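**Flow wrap** is a type of flexible food packaging made from a single web of plastic film, folded into a tube around the product and sealed along its length and at both ends. It is used for biscuits, bread rolls, cheese, noodles, frozen vegetables and many other foods. In everyday speech it is simply called a packet or a wrapper.

## Construction

The film arrives at the packing machine as a flat reel. A shaped guide, known as the forming box, bends it round the food, and the two long edges meet underneath. These are pressed together to make the *fin seal*, which usually runs down the back of the finished packet. Heated jaws then close the ends and cut one packet from the next.

Most film for food is polypropylene, often in two or more layers. The outer layer carries the print and gives stiffness; the inner one melts at a lower temperature and forms the seal. Foods that spoil in air may have a further barrier layer, and the air inside may be replaced with nitrogen or carbon dioxide before the last seal is made.

## Printing and layout

Film can be printed all over or left partly clear. Clear areas are called windows, and are common where the shopper is expected to judge the food by eye. The printed areas are normally arranged as bands or blocks, planned so that they fall in the right place once the film has been folded. A small printed bar near the edge, the eye mark, tells the machine where to cut.

A typical packet carries the name of the food, the ingredients, a nutrition table, storage advice, a barcode and the maker's address. The nutrition table is often set in columns inside ruled borders, dark type on white, as small lettering printed straight on to clear film is hard to read.
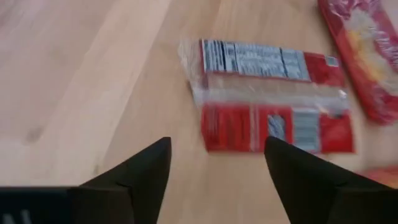
Strong single colours are favoured for the remaining bands. Red is widely used for snacks and dry goods, and a designer may carry it from the main label on to the side panels so that the packet can be recognised from any angle on the shelf. The white behind text is itself a printed ink, laid down as a separate layer. Where it is missing, whatever lies under the packet shows through.

The Dandell packing works at Trurnstead changed from paper labels to printed film under its manager, Kourosh Sadeghi. Its first order was for 3000 packets of oatcakes. The layout, drawn by Emiko Kikuchi, kept a clear strip between two printed bands and was later used for the firm's crackers as well.

## Opening

Flow wrap is opened by pulling the fin seal apart or by tearing across one end. Many packets have a row of fine teeth cut into the end seal to start the tear. Once torn, the film does not close again by itself – clips, rubber bands and folding the end under are the usual remedies at home. Some makers add a resealable sticker.

## Disposal

An empty packet weighs very little and flattens easily, though creased film tends to spring back. It can be wiped or rinsed before recycling, depending on what it held. Collection differs from one area to another: some councils take film with the household recycling, while others direct it to collection points in shops. Film made of mixed layers is harder to recycle than film made of one plastic.

## See also

- Barrier film
- Food labelling
- Heat sealing
- Pillow pack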